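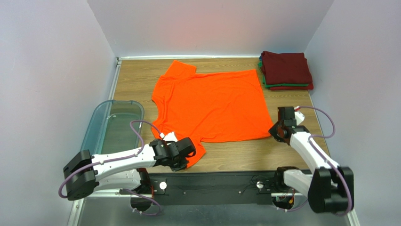

Daichi Kawaguchi wrote in to say that a T-shirt folded in thirds always ends up thicker at the sleeve end, and that my April post on drawer packing ignored this. He is right. I had measured stack height at the hem edge only.

So I repeated the test with short-sleeved cotton shirts, all medium. Method: lay flat, smooth from the collar down, fold each side to the center line with the sleeve turned back on itself, then fold the length in half and in half again. The finished rectangle should be 11 inches wide for my drawer, a Hendricks with shallow runners.

A stack of 5 measures nearly the same at both edges if every second shirt is turned through 180 degrees. Without turning, the pile leans and the top one slides off when the drawer closes.

Creases are a separate matter. Small wrinkles left in at the flat stage get pressed in by the weight above – ten seconds of smoothing removes most of them. Heavier fabric goes at the bottom.

I also tried a Clametti folding board. It saved roughly 30 seconds per stack and takes up a shelf of its own. Mine is back in its box.

Sweaters next, once I find the long ruler.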